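Deux pinces pour un poignet : mes essais du mois de mars

3 avril 2023

J'avais promis de raconter la suite de mes essais avec le bras Halance, et j'ai pris du retard. En mars j'ai travaillé surtout sur une question simple en apparence : quelle pince garder au bout du poignet ? J'en avais deux à comparer, la Closgate, qui possède deux doigts noirs assez étroits, et la Nyarko, plus large, avec des coussinets souples.

Je précise que je ne suis pas ingénieur. J'ai appris avec les forums et avec mes erreurs, et le français n'est pas ma première langue, donc je vous prie d'excuser les termes techniques qui seraient mal choisis.

Pour la comparaison, je ne voulais pas des cubes en bois. Tout le monde fait des essais avec des cubes, et ensuite le bras ne sait rien faire sur une vraie table. J'ai choisi de débrancher des chargeurs. C'est une tâche difficile : le bloc est petit, il tient fort dans la prise, et les câbles passent partout entre les doigts.

La Closgate s'approche bien de la multiprise lavande, où deux blocs de chargeur, l'un rose pêche et l'autre turquoise, sont placés l'un à côté de l'autre. Avec la Nyarko je devais toujours arriver de biais, parce que ses coussinets touchaient le voisin.

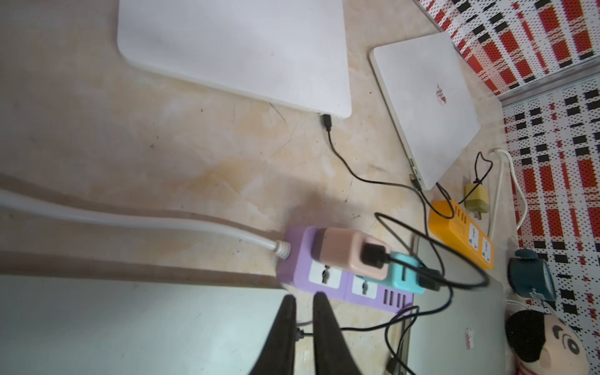

La caméra du poignet

J'utilise le logiciel Foto pour recevoir les images et les enregistrer. La version que j'ai installée est stable, mais le réglage de l'exposition m'a coûté deux soirées entières. Les couvercles clairs des ordinateurs trompent l'automatisme, et les câbles noirs deviennent une seule tache. J'ai fini par fixer l'exposition à la main.

Les résultats

J'ai gardé 267 prises de vue pour le mois. Pour chaque pince, j'ai fait 10 essais sur le même chargeur. La Closgate a réussi neuf fois, la Nyarko sept. La différence n'est pas énorme, mais les échecs ne se ressemblent pas. La Closgate glisse et lâche le bloc, on peut recommencer tout de suite. La Nyarko attrape un câble en même temps, et il faut arrêter le bras pour le libérer.

Sur les objets mous, en revanche, je préfère encore la Nyarko. Je perds jusqu'à 10 minutes à chaque changement de pince, à cause des quatre petites vis du support, et je cherche une fixation plus rapide. Si quelqu'un a déjà monté un changeur magnétique sur un Halance, je lirai volontiers son commentaire.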